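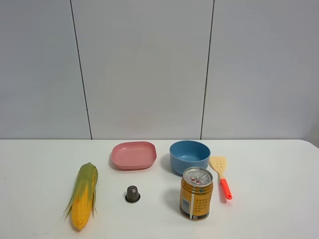

To: Giketlow Residents' List
Re: Spring water main work, Purnow Street

The Office of Public Works thanks those who wrote about the notice sent in March 2024. One message is quoted below, as it raises a point shared by several households.

> The notice says that Purnow Street will be closed between Salameh Lane and the bridge. Will the Cusier parking lot stay open to permit holders? Also, the notice gives no hours for the water shutoff.

The Cusier lot will remain open to permit holders throughout. Drivers should enter from Salameh Lane -- the Purnow Street gate will be locked until the new pipe has been tested.

The contract covers 700 feet of main and affects 290 addresses. Water will be shut off on two weekdays in May, beginning at 7 a.m. Each address will receive a door card before its shutoff. Residents who depend on water for medical equipment are asked to notify the Office in writing as soon as possible.

Plans may be viewed at the Giketlow Annex during business hours.
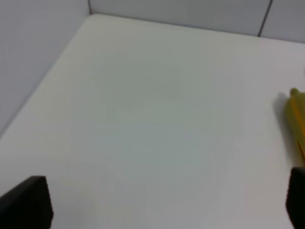
*White tabletop with gray walls behind and to the left.*

Further questions may be sent to this list. Replies will be posted in the order received.

Office of Public Works, Giketlow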